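Residency diary, Trornmont House, March

The centre opened to residents at the usual hour. Attendance at the morning reading was 14, which is consistent with the figure recorded for the previous session. The text under discussion was the second part of the Lumanlan letters, and the group favoured the older translation for its plainness. A request was received for large-print copies and has been referred to the library at Bitatmont, with which the centre holds a lending agreement.

The remainder of the morning was given to the catalogue. Some 27 volumes of the district almanac have been entered, and three were set aside for rebinding. The paper in the earliest of these is brittle along the fore-edge and should not be handled without a cradle. It is regretted that the index to volume 5 has not been located. Enquiries will continue.
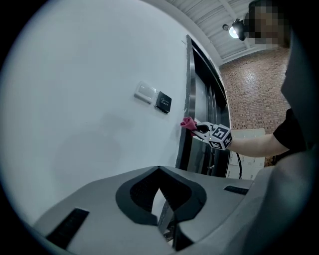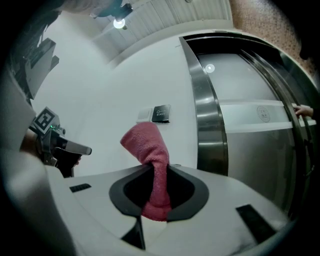

In the afternoon the programme for the autumn lectures was settled. The opening address will concern the naming of creeks and back roads in the district, a subject on which the almanac is unusually full. The second lecture will treat the history of the Zovik Press, whose coloured labels are familiar to most members of the reading group. Tea will be served beforehand and not afterwards, as members travelling by the late bus found the former arrangement inconvenient.

Correspondence was light. A letter of thanks was sent to Bitatmont for the loan of its map cabinet. The almanac entry for the dry summer was copied out in full before the close of business, and the volume was returned to its shelf at 5 pm.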